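회사 소개

후루수라(Hurusura)는 봉합 연습용 조직 패드를 만들고, 그 패드로 봉합 실습 수업을 여는 회사입니다. 작업장과 실습실은 브레리아(Breria)에 있으며 같은 건물의 1층과 2층을 씁니다. 1층에서 패드를 만들고 포장하고, 2층에서 수업을 합니다. 주로 의과대학 실습실, 병원 교육 부서, 수의과 교육 기관, 개인 수강생이 저희 패드를 씁니다.

시작

회사를 세운 사람은 필라르 에레라(Pilar Herrera)입니다. 에레라는 병원 교육실에서 실습 재료를 준비하는 일을 오래 했습니다. 당시 쓰던 패드는 바늘을 몇 번 통과시키면 구멍이 벌어졌고, 매듭을 당기면 가장자리가 찢어졌습니다. 수강생이 힘을 잘못 준 것인지 재료가 약한 것인지 구별하기 어려웠고, 가르치는 사람도 무엇을 고쳐 주어야 할지 애매할 때가 많았습니다. 에레라는 집 부엌에서 배합을 바꿔 가며 작은 판을 굳혀 보기 시작했고, 그중 쓸 만한 것을 교육실에 가져가 시험했습니다.

호아킨 레이바(Joaquín Leiva)가 합류하면서 틀을 제대로 갖추었습니다. 레이바는 금형을 만들던 사람으로, 지금도 모든 틀의 도면을 직접 그립니다. 처음 두 해는 패드만 팔았습니다. 수업은 패드를 사 간 분들이 사용법을 자주 물어 와서 열게 되었습니다. 첫 수업은 포장대를 치우고 의자를 들여놓은 작업장에서 했고, 2층을 빌린 것은 그다음 해입니다.

만드는 것

주력 제품은 브루버(Bruver) 패드입니다. 평평한 것과 주름진 것 두 종류가 있습니다.

평평한 브루버는 입문용입니다. 절개선이 곧고 두 가장자리의 높이가 같습니다. 바늘을 넣는 거리와 깊이를 일정하게 맞추는 연습에 씁니다.

주름진 브루버는 표면이 굴곡져 있습니다. 면이 기울어 있으면 바늘이 들어가는 각도를 매번 다시 잡아야 하고, 주름 밑에서는 실 끝이 잘 보이지 않습니다. 평평한 패드에서 간격을 잘 맞추던 분도 여기서는 처음 며칠 동안 간격이 흐트러집니다. 중급 이상 수업은 모두 이 패드로 합니다.

실은 흐비드(Hviid)에서 받습니다. 저희가 수업에 쓰는 것은 검은색 봉합사입니다. 밝은 바탕에서 매듭의 방향과 꼬리 길이를 확인하기 쉽습니다. 다른 색이 필요한 기관에는 따로 주문을 받지만 납기가 길어집니다. 바늘은 휘어진 것만 취급하고, 크기는 주문서에서 고를 수 있습니다.

작년 한 해에 패드 3,947장을 내보냈습니다. 그 가운데 2,979장이 주름진 패드였습니다. 예전에는 평평한 쪽이 더 많이 나갔는데 비율이 뒤집혔고, 그래서 올해는 주름 패드용 틀을 더 만들었습니다.

실습

수업은 한 반 정원을 작게 잡습니다. 강사가 한 사람씩 매듭을 보고 이야기할 수 있어야 하므로 신청이 많아도 자리를 늘리지 않고 반을 하나 더 엽니다. 수업 한 회는 60분이고, 끝난 뒤 30분 동안 실습실을 열어 둡니다. 남아서 더 해도 되고 바로 가도 됩니다.

첫 시간에는 바늘을 잡는 위치부터 봅니다. 바늘의 휘어진 모양대로 돌려 빼는 동작이 몸에 익지 않으면 조직을 밀게 되고, 들어간 구멍이 길게 늘어납니다. 그다음이 실 다루기입니다. 긴 실은 고리가 크게 생기고 자꾸 엉키므로, 당기기 전에 실이 어디로 지나가는지 먼저 확인하도록 합니다. 매듭은 단순 단속 봉합부터 합니다. 한 땀씩 따로 묶고 자르는 방식이라 잘못된 땀 하나만 풀고 다시 할 수 있습니다.

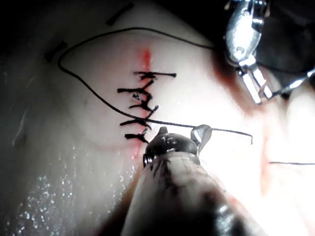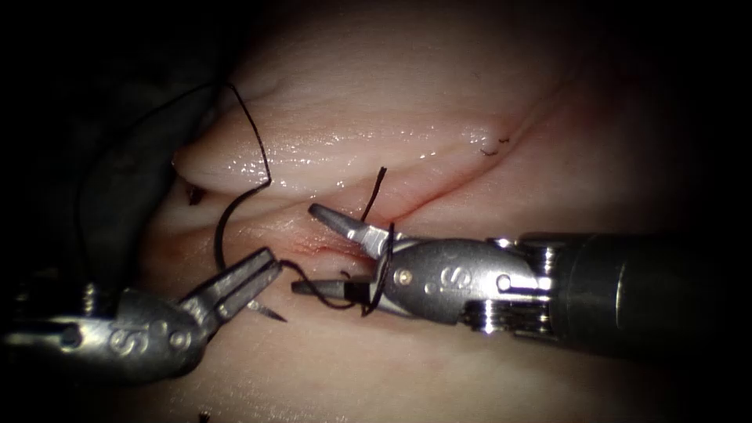 절개선과 검은색 봉합사

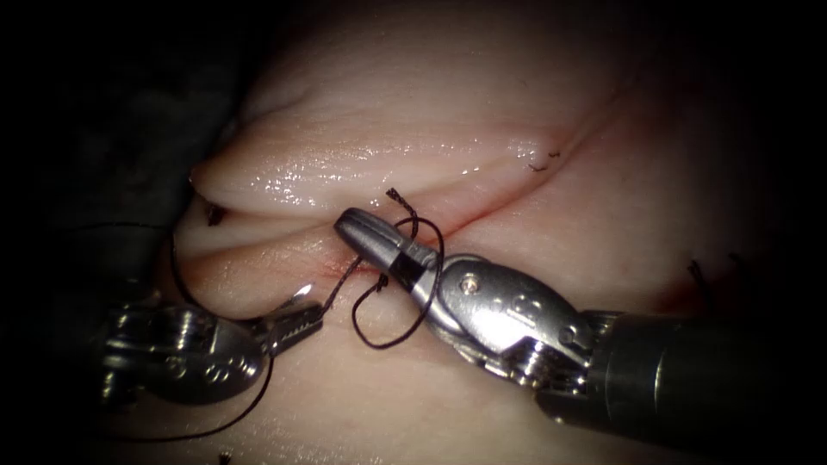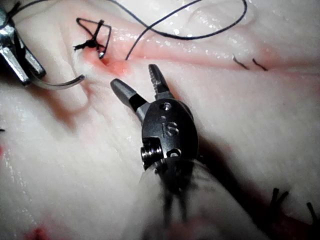
평가는 점수를 매기지 않고 기록지로 합니다. 강사가 땀 사이의 간격, 가장자리가 맞닿은 정도, 매듭의 조임, 꼬리 길이를 적습니다. 꼬리를 너무 짧게 자르면 매듭이 풀릴 수 있고, 너무 길면 다음 땀에 걸립니다. 수강생은 기록지를 가져가고 저희는 사본을 보관합니다. 과정이 끝날 때 첫 기록지와 마지막 기록지를 나란히 놓고 이야기하는 시간이 있습니다.

중급반에서는 연속 봉합과 주름 밑 봉합을 다룹니다. 절개선이 휘는 구간에서 간격을 어떻게 나눌지가 주된 내용입니다. 끝에서부터 차례로 가면 마지막에 한쪽이 남는 일이 흔해서, 가운데를 먼저 한 땀 잡고 나누는 방법도 함께 배웁니다. 어느 쪽이 맞다고 정해 두지는 않았고 강사마다 선호가 다릅니다.

강사와 직원

수업 전체는 머도 테넌트(Murdo Tennant)가 맡고 있습니다. 수의외과에서 일했고, 기록지 양식도 테넌트가 만들었습니다. 말이 많은 강사는 아닙니다. 옆에서 한참 보다가 고칠 것 하나만 짚어 주는 편이고, 수강생에 따라서는 이 방식이 답답하다는 의견도 있습니다. 설명을 많이 듣고 싶은 분께는 에레라가 맡는 반을 권합니다.

오라시오 파이네말(Horacio Painemal)은 배합과 양생을 담당합니다. 한 번에 굳히는 양을 늘리면 표면 상태가 고르지 않아서, 주문이 밀려도 배치 크기는 그대로 둡니다. 급한 주문을 거절하는 일이 생기는 것은 이 때문입니다.

라우타로 비얄바(Lautaro Villalba)는 주문, 포장, 배송을 봅니다. 전화나 이메일로 문의하시면 대개 비얄바가 답합니다. 불량 신고도 비얄바에게 하시면 됩니다. 사진을 같이 보내 주시면 처리가 빠릅니다.

검사와 불량

출고 전 검사는 배치마다 합니다. 각 배치에서 패드를 뽑아 절개를 넣고, 바늘을 통과시키고, 매듭을 조여 봅니다. 가장자리가 찢어지면 그 배치는 내보내지 않습니다. 떨어진 배치는 버리지 않고 2층 수업의 바늘 잡기 연습용으로 돌립니다. 매듭 연습에는 쓰지 않습니다.

몇 해 전 여름에 불량이 한꺼번에 나온 적이 있습니다. 작업장 온도가 올라가면서 굳는 속도가 달라졌고, 겉은 괜찮은데 속이 무른 패드가 그대로 나갔습니다. 받으신 기관에 모두 연락해 바꿔 드렸습니다. 그 뒤로 7월에는 새벽에 작업을 시작해 정오 전에 끝냅니다. 이 기간에는 생산량이 줄어드니 여름 학기용 주문은 미리 넣어 주시기 바랍니다.

보관과 사용

패드는 밀봉한 상태로 직사광선이 닿지 않는 곳에 두십시오. 뜯은 뒤에는 표면이 마르기 시작하므로 뚜껑이 있는 용기에 넣어 보관합니다. 마른 패드는 바늘이 잘 들어가지 않고, 억지로 밀면 바늘이 휩니다. 물을 뿌려도 처음 상태로 돌아오지는 않습니다.

절개선은 한 패드에 여러 개 넣을 수 있습니다. 다만 너무 가까이 붙여 넣으면 사이의 조직이 딸려 올라오니 손가락 두 개 너비는 띄우는 것이 좋습니다. 한 번 꿰맨 자리를 풀고 다시 쓰는 것은 가능하지만, 같은 구멍으로 바늘이 들어가는 버릇이 생겨서 수업에서는 하지 않습니다.

다 쓴 패드에는 잘린 실과 바늘 조각이 남아 있을 수 있습니다. 바늘을 모두 뺐는지 확인한 뒤 버려 주십시오. 바늘은 전용 폐기함에 따로 모읍니다. 실습실에서는 수업이 끝나면 각자 받은 바늘을 강사에게 돌려주고 나갑니다. 받은 것과 돌려준 것이 맞지 않으면 찾을 때까지 자리를 치우지 않습니다.

실습실 이용

2층 실습실은 계단으로만 올라갈 수 있습니다. 계단 이용이 어려운 분은 신청할 때 알려 주시면 1층에 자리를 준비합니다. 가방과 외투는 입구 선반에 두고, 작업대에는 음료를 올리지 않습니다. 장갑은 저희가 준비하지만 맞는 크기가 없을 수 있으니 손이 아주 작거나 큰 분은 가져오시는 편이 낫습니다.

개인 수강생 수업은 토요일 오전에 있고, 기관 단체 수업은 일정을 따로 잡습니다. 단체는 인원, 수강생의 경험 정도, 원하는 봉합 방법을 적어 주시면 테넌트가 구성안을 보내 드립니다. 기관으로 찾아가는 수업도 합니다. 이 경우 작업대와 조명은 기관에서 준비해 주셔야 하며, 패드와 실과 바늘은 저희가 가져갑니다.

주문과 견본

처음 거래하는 기관에는 견본 패드를 보내 드립니다. 견본은 평평한 것과 주름진 것 한 장씩입니다. 써 보시고 단단하다거나 무르다는 의견을 주시면 배합을 조정해 드릴 수 있는데, 조정한 배합은 한 배치 단위로만 주문을 받습니다.

절개 위치나 주름 모양을 바꾼 맞춤 패드도 만듭니다. 손으로 그린 그림이어도 괜찮습니다. 레이바가 보고 틀로 만들 수 있는지 답을 드립니다. 주름이 너무 깊으면 틀에서 뺄 때 찢어지기 때문에 그림 그대로 나오지 않을 때도 있습니다.

저희 패드는 교육과 연습에만 쓰는 제품입니다. 수업 수료증 역시 참가 사실을 확인하는 문서이고 자격증은 아닙니다.

문의는 홈페이지의 문의 양식이나 대표 전화로 받습니다. 점심시간에는 전화를 받지 못할 때가 있으니 이름과 기관명을 남겨 주시면 오후에 연락드립니다.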